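March 23, 2021
Notebook, planning stack. Continued from the entry on collision margins.

Reran the handover batch overnight with the new sampler that Florencio merged. He is pleased with it. I am less pleased, and I want to get down why before the group meeting turns it into a settled thing.

Setup as before: two-arm model in the apartment world, start poses drawn from the usual box, goal is to bring both wrists to the meeting pose without touching each other or the counter. 718 start poses. Old sampler and new sampler get the same seeds for the poses, but not the same seeds for the tree growth, because the new one pulls random numbers in a different order. So a pose-by-pose comparison is worth very little. Florencio compared pose by pose anyway.

Headline from his summary: failures went from 30 to 11. Fine. I pulled the 30 old failures and ran them again on the OLD code with a different tree seed. Nearly half solved. Nothing changed but the dice. I would like to see the spread over several seeds before anybody writes "improved" in the changelog.

Second complaint. The timeout is wall clock. The old batch ran on the shared machine while Nomvula was training, the new one ran on the same machine with nothing else going. I checked the job log and the two windows don't match at all for load. A planner that gets more iterations in the same number of seconds will look smarter. Changed the config so the limit is on iterations, default 2331 for now. That number is just what the old code averaged on an idle machine in February, so don't read anything into it.

 planner.limit_type: iterations
 planner.limit: 2331
 planner.log_seed: true

log_seed was false. It was false the whole time. I have no idea who set it and git blame says me.

Third, and this one bothers me more. The self-collision check uses the simplified capsules from the Skavholm model file, and the wrist capsule on the second arm is short. You can get a plan that the checker calls clean where the meshes overlap by a finger width near the elbow. I found one by stepping through the replay by hand. Florencio says the margin covers it. The margin was tuned against the previous model, before we swapped the forearm geometry, so it covers whatever it covers. Wrote a small script (check_caps.py, in tools) that samples joint configs and compares capsule distance with mesh distance. Left it going. First look: the capsules are optimistic in a band near full elbow flexion and fine elsewhere. If that holds, some of the "solved" poses in both batches aren't solved, and the comparison has to be done over.

Tried the perception side too while the script ran. Nomvula's plane fit takes the simulated depth and returns the counter height plus a normal. On the marble texture it behaves, but then it should, the renderer gives us depth with no noise in it and the texture never enters into the fit. I asked what happens with the noise model switched on. She said the Urkska noise profile hasn't been ported to the new renderer. So the number on the dashboard labeled "plane fit accuracy" is a test of whether we can fit a plane to a plane. I've asked her to rename it or take it down. She agreed, a bit faster than I expected, so I think it had been bothering her as well.

Camera tilt: the view from the head camera comes out rolled. I first took it for a bug in the extrinsics and lost most of the morning on it. The transform chain is consistent end to end, roll included, and the projected wrist points land on the rendered wrists. What I can't say is whether the roll value in the config is one anyone meant. Barrios branch has a different value. No comment in either file. Leaving it alone until I know, since the plane fit is done in the base frame and shouldn't care.

Shouldn't. Ran it with roll zeroed just to see. Normal moved in the third decimal. Probably the crop region picking up different pixels at the far end. Not chasing it today.

Florencio wants to move to the Puteck task set next week. I said not on these numbers. His point, which is fair, is that the task set has harder starts and would separate the samplers better than what we have. Mine is that we would carry the capsule problem along and then have two things to untangle. We left it there.

To do
- five tree seeds per sampler, same poses, iteration limit, idle machine or not doesn't matter now
- finish check_caps, plot error against elbow angle
- lengthen wrist capsule, rerun unit tests, expect some to fail and look at which
- ask whoever owns Barrios where the roll value came from
- Nomvula: noise profile, or at least plain Gaussian on depth as a stopgap
- stop quoting 11 to people

Later: check_caps finished. Band is wider than I thought. Will write it up properly with the plot. Florencio has seen it and has gone quiet, and is rerunning with mesh checks on a subset.

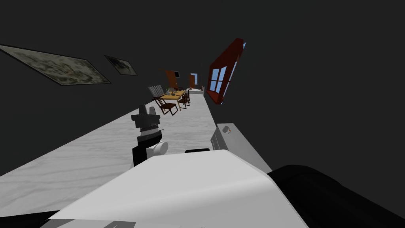 Apartment world, both arms in view, white surface running out toward the dining table. Note the roll.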